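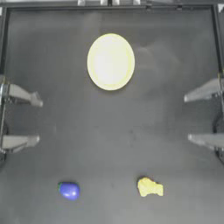

Support > Gripper trials > Frequently asked questions

Last updated: 14 August 2021

What is the Tidamon trial?
It is a bench comparison of two-finger grippers on small, light objects. Firnville runs it for people who are choosing fingers for a tabletop arm. Graham Stockdale sets up the arms and Orvokki Räsänen keeps the results.

Which grippers can I compare?
At present, the Lightfoot and the Illeo. Both can be run with the standard fingers or with your own, as long as the mounting holes match.

How many tries does each object get?
Each gripper gets 100 tries per object. We split them over several starting positions so that one lucky spot does not carry the score.

What counts as a good pick?
The object has to leave the surface, stay in the fingers for 5 seconds, and be released where the operator meant to put it. A drop on the way counts as a miss. So does crushing, which matters most for puffed snacks and other food.
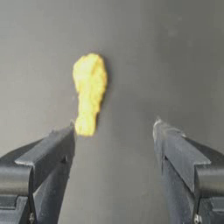
Do the fingers have to be centered before closing?
No. We start some tries with the object closer to one finger. A finger that pushes a light piece away before the other one arrives will show it quickly in these tries.

What closing force do you use?
We start at 33 percent of the controller's range and go up only if the object slips. The setting is written down for every try. For hard, smooth toys we allow up to 70 percent.

Do I need a wrist camera?
You can run the trial with an overhead camera alone, but we suggest both. The overhead view is better for finding objects. The wrist view is better for the last part of the approach, when you need to judge the gap at each fingertip.
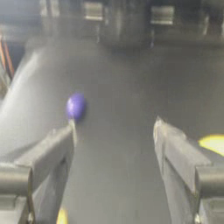 My wrist images are blurry. What should I change?
Slow the approach first. If the picture is still soft when the arm is standing still, check the focus and clean the lens. Changing the exposure comes last, and you should redo any earlier tries if you change it partway through a set.

Can I send in my own objects?
Yes. Send two of each, in case one breaks. The next open dates are in October.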